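List home | Threads | Authors | Search | Log in

Re: [sotlow-cyclists] Has anyone ridden the Delaunay loop lately?
6 replies | 2 shares

Hi all,

Yes! I rode it last month and I've been wanting an excuse to go on about it ever since, so thank you for asking.

> I'm thinking of doing the Delaunay loop in April with my
> brother-in-law, who is new to longer rides. I remember the
> gravel past the reservoir being pretty grim. Is it still like
> that? And is there anywhere to fill bottles after Kinico?

The gravel is so much better. They graded the whole stretch from the dam to the old rail cut, and I went through on 32s without once getting off to walk (two years ago I walked most of it and swore the rest). There's still a washboard bit right before the cattle gate, so tell your brother-in-law to stay left and keep his hands loose.

Water after Kinico is harder. The tap behind the church is shut off until spring, but the feed store at Broradia corners will fill bottles if you ask at the counter, and they open at 7. After that you're on your own for 20 miles and the climb is in the middle of it, so carry more than you think you want.

And the climb! 2000 feet if you take the east side, in nice long steps with flat spots to catch your breath. I love it. You come out of the trees near the top and you can see all the way back to the Sotlow water tower. Take a wind layer for the way down, even on a warm day. I used to carry a vest, but I've gone over to full sleeves for spring, in the loudest yellow I can stand.

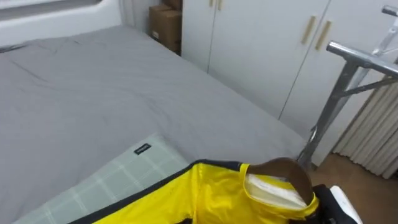

Ottavio Longo wrote to me off list that the west side is the better way up for a new rider, as it's longer but never gets really steep, and there's a store at the halfway point with a bench out front. He has a point about the store. I'd still go east, mostly for the view, but if your brother-in-law gets discouraged easily then listen to Ottavio and not to me.

Either way, come down the west side. The east descent has two tight turns with sand on the inside, and the second one arrives sooner than you expect. West is wide and smooth nearly to the bridge, and you can let the bike run.

For gearing, a 34 in back is plenty for me on the east side, with a compact up front. Eat at the reservoir before you feel hungry! I had a cold potato and half a cheese sandwich there and felt great all afternoon.
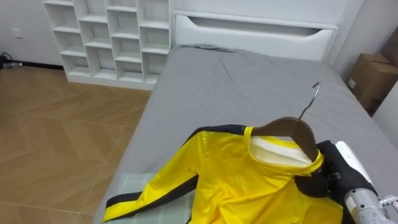 Archive page last changed: January, 4:20 pm

One more thing about parking. The lot at the Delaunay trailhead fills early when the weather's good, but the ball field across the road is fine as long as there's no game on. Leave the gate the way you find it.

If you pick a date, post it here. I'd happily ride it again, and I can bring the spare pump and a few extra tubes.

Reply to list | Reply to sender | Next in thread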